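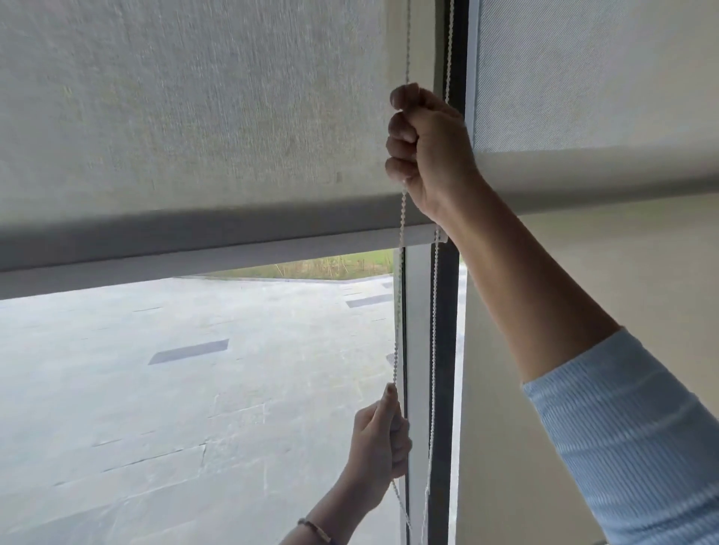
HOME & WORK

The blinds are still winning

Friday, September 11, 2020

By Iona Tennant

Ask a person to lower a roller blind and they'll do it while talking about something else. One hand goes up, the other steadies the chain a little lower down, and the blind moves. Ask a machine and you should probably cancel your afternoon.

That was the chief finding of an open day held this week by Stakura, a small automation company that would like to sell chore robots to hotels, offices and, eventually, people with money and dusty shelves. Its test robot, named Grolley for reasons the company declined to share, was given a list of 25 everyday jobs and a full working day to get through them.

Grolley finished five. It carried a stack of towels down a hallway. It wiped a counter, then wiped it again. It put cans on a shelf with the labels facing front, a standard not always met at my local supermarket. It emptied a wastebasket and pushed a chair back under a desk.

The remaining 20 jobs went less well, and none went worse than the beaded chain on a window blind.

"A chain is a rotten thing to hand a robot," said Weronika Sobczak, who runs testing at Stakura. "It swings. It's thin. There are two strands and they look the same, and only one of them is the one you want. Then the blind catches, and you have to feel that it's caught before you pull harder."

Grolley didn't feel that it had caught. On its first try it closed its grip neatly on the air beside the chain and pulled with great confidence. On its second it took hold of both strands at once, which on a looped chain amounts to an argument with yourself. The third try was called off by an engineer with a hand on the stop button and an eye on the window frame.

Two-handed work remains the sore spot across the business. Lifting a box from a known spot to another known spot is old news on the factory floor. Folding a fitted sheet, threading a cord or holding a garbage bag open while something goes in it all ask one hand to react to what the other is up to. People pick this up as toddlers and never put it on a resume.

Stoven, a housewares chain that has been trying out a shelf-stocking machine in 2 of its stores, reports much the same. The machine is good with cartons and poor with anything that dangles. Shower curtains have been handed back to the night crew, along with bath mats, lanyards and the entire window department.

"It did hang one curtain," a shift manager said. "On a customer's cart."

Some in the trade argue that the robot is the wrong thing to fix. Motorized blinds have been on sale for years and need no fingers at all. Nic Giolla, a building services firm that looks after office blocks, says it now fits them whenever a client is willing to pay. Most clients look at the quote and decide the chain is fine.

Sobczak accepts the point but says homes and shops are full of chains, cords, strings and straps already, and no one is about to tear them all out to suit a robot. Her team is working on fingertips that can sense a slipping grip, and she expects to run the list again in November. The blind will be job number one.

Asked who handles the blinds at Stakura's own office in the meantime, she said whoever has the sun in their eyes.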